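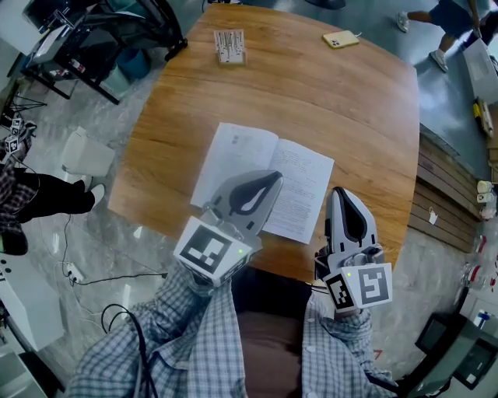

Welcome to my little gallery of tables people get things done on! I started collecting these back in August, when I was supposed to be picking a new table for our reading room at Prultham and got completely sidetracked by everybody else's. Shinji Katayama says I have a problem. He may be right, but he also sent me 2 links to table legs last night, so who's talking.

What I'm after is the lived-in stuff. Catalog pages always show you a bare top and a bowl of lemons, and I can't tell a thing from that. I want to see the booklet somebody left open, the phone lying flat with its cable, the papers piled on the desk across the way. That's when you find out if a table is big enough (mine never is).

A word on wood color, as people keep writing in about it. I love a warm orange-brown top, and I love it even more on a cold floor. Gray marble with white veins can look a bit like a bank lobby, and then you put one honey-colored table on it and the whole place softens up! Rounded corners help too. I have walked into the square corner of our old Gisholm table so many times that I've given it a name, and it isn't one I can print.

Rhona Crichton asked if the small holders are worth buying, the white kind that stand at the back of a table with cards in them. Yes, yes, get one! I keep 3 now: one for recipe cards, one for stamps and receipts, and one that was meant for bookmarks and is full of rubber bands. Push them to the far edge so your elbows stay free.

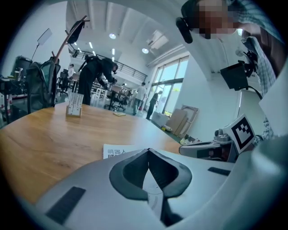
Wood top, white card holder toward the back, and that railing up on the mezzanine. I would take the tall windows home with me if I could.

Big rooms like this one make me want to drag our table out of its corner. Killian Mallet measured our space again and we can go up to 9 feet long if the bookcase moves, so I've been looking at the longer Charpentier top, and Aurélien Delorme is trying to talk me into something lighter that one person can lift. I'll put up more tables when I've sorted through the rest of the folder. If you've got a good messy one of your own, send it over, crumbs and all!

Last updated February 26, 2023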